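The Vinegar Shelf

When I promised in the last newsletter that I would write something about vinegar, I had in mind a short paragraph to tuck in beside the seed swap dates. Then several of you stopped me on the lane at Fostesbridge to ask about it, and one reader from the Bevley end sent such a long and friendly letter (with a sketch of her pantry!) that I have given in and taken the whole page. The seed swap dates have been moved to the back, under the notice about the water butts.

I started making cider vinegar in 2000, which was a tremendous year for apples at Findudow. The old orchard there had been left to itself for a long while and the grass under the trees was so thick with windfalls that you couldn't put a foot down. We pressed what we could, drank what we could, and gave away far more than people really wanted. At the back of the shed there was a tub of cider I had meant to bottle and forgotten about, with only a tea towel over the top, and when I finally lifted the cloth in February the smell nearly sent me out backwards into the rain. I was all for tipping it on the nettles. My neighbour dipped a finger in, thought about it, and asked if she could have a jugful for her pickled onions.

I have made it on purpose every autumn since, and it is still mostly a matter of leaving things alone. You need cider, air, a bit of warmth and a splash of live vinegar from somebody else's batch to get it going. Mine lives in a wide stoneware crock on the landing, where it gets the heat from the airing cupboard and where visitors can be relied upon to ask what on earth the smell is. The cloth on top is an old cotton pillowcase, folded over and tied with string. Do tie it properly. Fruit flies will find any gap you leave them, and then you will have a pillowcase full of fruit flies.

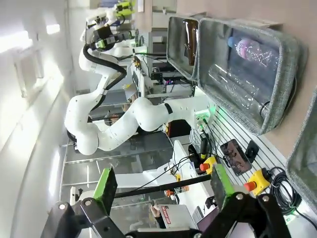 Can I start with cider from a shop if I have no apples of my own?

Any plain, dry cider will do the job, so long as the label doesn't list sulphites or other preservatives, which hold the vinegar back or stop it altogether. Pour it into the crock and give it a good stir to knock the fizz out before you add your live vinegar. If it is a strong one, let it down with a little water that has been boiled and cooled. The sweet ciders tend to go slowly and taste a bit muddled at the end, in my experience, though I know somebody at Tapia Farm who swears by them and her chutney is better than mine.

After a few weeks you may notice a skin forming across the top. This is the mother, and it looks dreadful, like something washed up on a beach, but it is exactly what you were hoping for. It begins as a faint cloudiness and thickens until you could lift it out on a spoon. If it sinks, let it sink, and another will form. What you don't want is anything furry or coloured. Fur means mould, and a mouldy batch goes on the compost with no argument, crock scrubbed and scalded, cloth in the boil wash. I have lost two batches that way and sulked over both of them.

People always want to know how long it takes, and I can only tell you about my landing. Last year's was ready in 11 weeks. The year before was colder and I gave up looking at it for a while, and it was well into spring before it had any bite. Taste it with a clean spoon each time. At first it is flat cider, then it is flat cider with something the matter with it, and there is a rather discouraging stretch in the middle when it smells of nail varnish and you think all is lost. Shut the landing window and give it longer. Then one morning it will catch you at the back of the throat and you will know.

I should say a word about strength. Home vinegar varies a good deal and you can't judge it by taste, however confident you are feeling. I use mine for dressings, for sharpening a stew, for cleaning the kettle, and in a drink with honey and hot water when I have a cold coming. For pickles and chutneys that are going to sit in the cupboard until Christmas I buy a bottle of proper pickling vinegar with the acidity printed on it. My neighbour with the onions has come round to this as well, after some years of debate over the hedge.

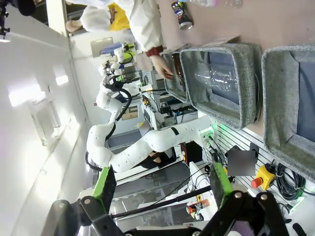 Bottling is the part I look forward to, and I like to do it on a bright morning with the back door open and the wireless on. Lift the mother out first and put her in a jar with enough vinegar to cover, ready for next time or to give to a friend. Then strain the rest through muslin, twice if you are fussy, and let it stand overnight in a covered jug so the last of the sediment can drop. I always fill more than I think I need, as half of it will go out of the door again by Easter. For the bottles themselves I like brown glass, the same sort of colour as the one in the hand at the top of the picture, partly as it keeps the light off and partly because that is what my mother had along her pantry shelf and I can't see vinegar in anything else. Clear ones are perfectly all right if they are going into a dark cupboard. Wash them in hot soapy water, rinse them until you are tired of rinsing, and dry them in a low oven.

Whatever you do, don't use bare metal caps. I did one year, as I had a bag of them left over from the ginger beer, and by midsummer the vinegar had eaten into every one and left a rusty ring round the necks. Corks are best, or the plastic-lined screw caps they sell at Findudow Hardware, in the drawer under the paraffin. You have to ask for them, and you have to say they are for vinegar, or you will come away with the ones for jam. The swing-top sort with the rubber seal will also do for a good long while, though the rubber does perish in the end and wants changing.

Fill them right up into the neck so there isn't much air left inside, and push the corks well home. Too much air and another mother will start forming in the bottle, which does no harm at all but does alarm people if you have given it to them as a present. I had a telephone call about that once. We agreed in the end that she would strain it through a coffee filter and say no more about it.
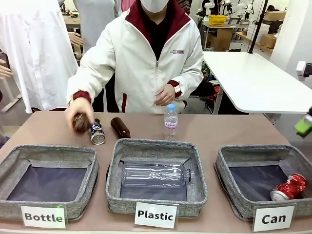 Labels I have never mastered. Paper ones stuck on with flour paste look charming until the first dribble runs down the side, and after that they look like something out of a drain. These days I write on a brown luggage label and tie it round the neck, with the month it was bottled and the name of the apples if I knew them. Mostly I don't. There are at least three trees at Findudow that have defeated everyone we have ever asked, including a very patient gentleman at the county show who cut one in half, sniffed it, and said it was certainly an apple.

It gets mellower with keeping. I have a bottle at the back that has been there for nine years and has gone so soft and round that I only bring it out for strawberries. Try it, if you ever have some put by, just a few drops and a little sugar, left for half an hour while you eat your main course. My sister wouldn't hear of it and then had three helpings.

If anyone would like a bit of mother to get started, I have plenty, and I would be glad to see some of it go. Bring a clean jam jar with a lid you don't mind spoiling and knock at the side door, as the front one sticks in wet weather. Late afternoon is best. There will also be a jar or two on the produce table at the Bevley hall through the autumn, next to the eggs, and if you have bottles with good necks on them that you aren't using, please leave them in the crate underneath.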